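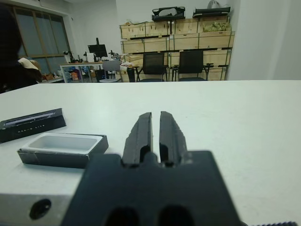
White table, with two pieces of a packaging box on the left.

Medar Regional Softball Association
Posted by Koen Van Wijk, Competition Secretary
12/23/23

The Association confirms the arrangements for the coming softball season. Member clubs are asked to read all posts in this thread before writing to the office.

The Open Division will again be played in two groups. Stostden and Plilitz have been placed in separate groups, following the request both clubs made at the July meeting. The full draw has been sent to club secretaries.

A total of 849 players were registered last season across all age levels. Clubs are reminded that registration does not carry over. Each player must be entered again, including those who did not appear in a game.

Team lists are limited to 18 names for the Open Division. Changes may be made until the second round. After that date a club must apply in writing and give the name of the player being replaced.
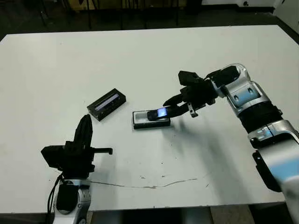 A player who moves from one member club to another must hold a signed release from the former club. The Association will not act on verbal agreements. Three transfers were held up last season for this reason, and in one case the player missed the opening round.

Ajayi Field will host 36 games. The infield has been leveled and the backstop repaired. The outfield fence on the left side is still shorter than the rule book requires, and the ground rule used last season stays in force: a ball that bounces over it is a two-base hit.

The upper parking lot at Ajayi Field is for team vehicles and umpires. Spectators should use the lot by the school. Vehicles left along the access road may be towed.

Umpire fees will be shared equally by the two clubs in each game and paid before the first pitch. The home club provides two new game balls and the official scorer. 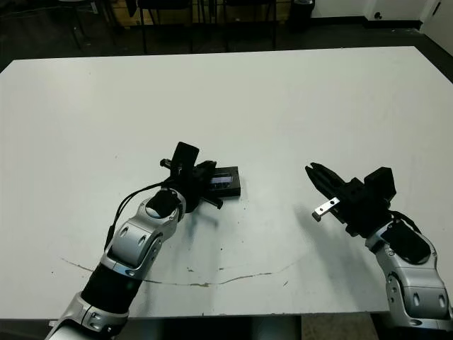
Flat black device on the white table.

On rain delays: the plate umpire decides whether play may resume. A game stopped after 4 full innings stands as a complete game if the visiting team is behind or the home team has finished its turn at bat. Any other game will be replayed from the start.

Correction to the post on team lists. The limit of 18 does not include the coach, unless the coach is also registered as a player.

The Under-15 schedule is not yet final. Plilitz has asked to enter a second team and the request is under review. Clubs in that age level should not book travel until the schedule is issued.

Questions on the draw should be sent by the club secretary only. Messages from individual players and parents will be returned to the club concerned.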